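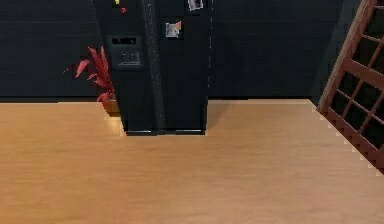 Wooden surface render, honey tone, grain running left to right. Dark wall behind.

18/06/2021

Right, oil and wax trials for the Stoltville table. I've put this off long enough and the top is due to be flattened next week, so today was sample board day.

Boards are all offcuts from the same batch of ash, planed, then sanded to 180. I stopped there on purpose. Last time I went up to 320 and the oil just sat on top looking sulky, and I ended up wiping most of it back into the rag. Cut 10 strips, lost one to a nasty split running in from the end (my fault, I knew it was there and thought I'd get away with it), so 9 on the rack. Numbered on the back in pencil. Please don't number them on the front, whoever did that in October, I could still read it through two coats.

Three finishes on test:

Breltard hard oil, the old tin. Smells the same as ever, goes on lovely, and gives that warm colour everybody likes in the showroom. My worry is still the drying. The first coat was tacky at tea time and I'd put it on before nine this morning. It's been muggy and the door was open most of the day, so I'm not blaming the tin yet.

Lullov wax oil, new to us. Much thicker, more like cold custard, and you have to work it in with a white pad or it leaves ridges. I used far too much on the first strip and spent ages chasing it about. Second strip I used half as much and it was miles better. Colour is paler than the Breltard, a touch pink in some lights, which I quite like but I'm not sure the customer will.

Kivi soap finish. I know, I know. But they did ask for something they could look after themselves, and soap is about as easy as it gets. Flakes dissolved in hot water, left to go to jelly, wiped on with a cloth. The grain came up like a doormat after the first go, as expected. Knocked it back with a grey pad once dry and went again. Feels beautiful now, really silky, but it looks like nothing has been done to it and I can see people struggling to pay for that!

Water test on the first three strips, one of each. Wet mug left standing for an hour, then wiped. I did this too early really, none of them are anywhere near cured, so take it with a pinch of salt. Breltard: faint ring, gone by the time I'd had my sandwich. Lullov: nothing I could find, even with the torch held low. Kivi: a proper ring, plain as day. It did come out with another wipe of soap, but a family with teenagers is not going to be wiping soap on every time someone has a squash.

Also tried a dribble of red wine on the back end of the Lullov strip. Slight grey mark after ten minutes. Need to repeat that on a cured one before I say anything to anybody.

Job number for this is 3498, so put the tins and pads down against that and not against general stores. I've already moved the Lullov across. The Breltard tin was half empty when I started so I've left it where it was.

Things I got wrong today, for next time. I should have raised the grain on all the strips before starting, with a damp cloth, and let them dry overnight. Only the soap ones got wetted, so I'm not comparing like with like on feel. And I should have kept one bare strip to hold next to the rest. I was going to use the split one for that but I'd already chucked it in the stove box, and when I went to look it had gone under a load of walnut shavings and I couldn't be bothered.

Rags are laid out flat on the rail outside. Please leave them there until they've gone stiff. Do not ball them up and put them in the bin by the bandsaw, oily rags can catch all by themselves and that bin is full of dust.

Next: second coat on the Breltard and Lullov strips tomorrow morning if they're dry to the touch, otherwise leave them be. One more soaping on the Kivi. Then all of them go up on the shelf over the window for a fortnight, half of each strip covered with card so we can see what the sun does to the colour. I've cut the card, it's in the drawer with the masking tape.

Leaning towards Lullov at the moment, thin coats, pad not cloth. Price is a bit eye-watering. Will ask if they do the bigger tin.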